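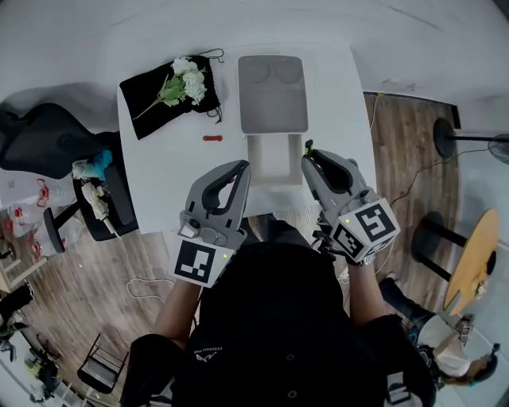 Rendgate's Lectures on Rings and Modules

Lectures on Rings and Modules is a graduate textbook in abstract algebra by Ljubica Gashi, published by Caltora in the Rendgate series of advanced mathematics texts. It covers the theory of rings with identity, both commutative and non-commutative, and the modules over them. The book grew out of a lecture course given at the Zarance Institute and is commonly used in the second year of postgraduate study.

Contents

The text is divided into 8 chapters. The opening chapter fixes notation and reviews ideals, quotient rings and the Chinese remainder theorem. Readers are expected to know linear algebra over a field and the elementary theory of abelian groups.

Modules are introduced in the second chapter. Free modules are defined by their universal property, and the construction from a basis is given afterwards. Direct sums and direct products are kept apart throughout, and the difference between them for infinite families is shown with modules over the integers. Exact sequences appear early and are used in nearly every later proof.

The middle chapters deal with chain conditions. Hilbert's basis theorem is proved for left Noetherian rings, after which the author turns to modules of finite length and the Jordan–Hölder theorem. Semisimple rings are classified by the Wedderburn–Artin theorem, with the density theorem of Jacobson as the main tool. Finitely generated modules over a principal ideal domain are given a chapter of their own, which includes the rational and Jordan canonical forms.

Projective, injective and flat modules are treated together near the end. Every module is shown to embed in an injective module by way of divisible abelian groups. The final chapter is a short account of tensor products and localisation.

Conventions

Rings are assumed to have an identity, and ring homomorphisms preserve it. Modules are left modules unless stated otherwise. Maps are written on the left of their arguments in the first edition and on the right for left modules in the second.

Editions

The second edition added the proof of Baer's criterion, which had been left as an exercise, and corrected the statement of Nakayama's lemma. Solutions to selected exercises were issued separately by Vlachou.

Related articles
Artinian ring
Exact sequence
Jacobson radical
Projective module
Tensor product of modules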